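Clear-out mornings for home medicine boxes to return in the new year

December 2022

Residents of Sendden who never got round to sorting out the bathroom cupboard will have another chance after Christmas, when the Garketti community rooms put on a second run of medicine clear-out mornings.

The first run was held in July. People were asked to bring in whatever they had at home, from half-used packets to old bottles, and go through it at a table with someone on hand to help. Twelve households took part, and six of them have already asked to come again.

Juwita Setiawan, who organises the mornings, said most people arrived with a carrier bag and no clear idea of what was in it.

"They find two or three of the same thing, bought at different times," she said. "Then there are the ones with no leaflet, and the ones nobody in the house remembers buying. We go by the date on the pack first and talk about the rest afterwards."

Anything out of date is set aside and should be handed in at a pharmacy. It should not be put in the household bin or poured down the sink. What is left goes back into one container with a lid, to be stored somewhere cool and dry and out of the reach of children.

Ms Setiawan recommends a clear plastic box, so that the contents can be checked without tipping everything out. Tablets should stay in their original packets, with the leaflet. Bottles are best kept standing up.
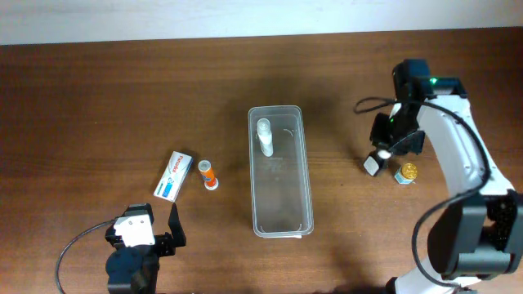 A small white bottle in a clear plastic container, with a medicine box and an orange-and-white tube still on the table.

Jarmila Zeman, of Magaña Road, came to the July sessions and said she now keeps seven items where she used to have a drawerful. "I can find the plasters," she said.

There will be seven mornings in the new run. Places are free but must be booked at the Garketti front desk, where a printed checklist is also available. Dates will be put up on the noticeboard and in the window of the Taniter bakery next door.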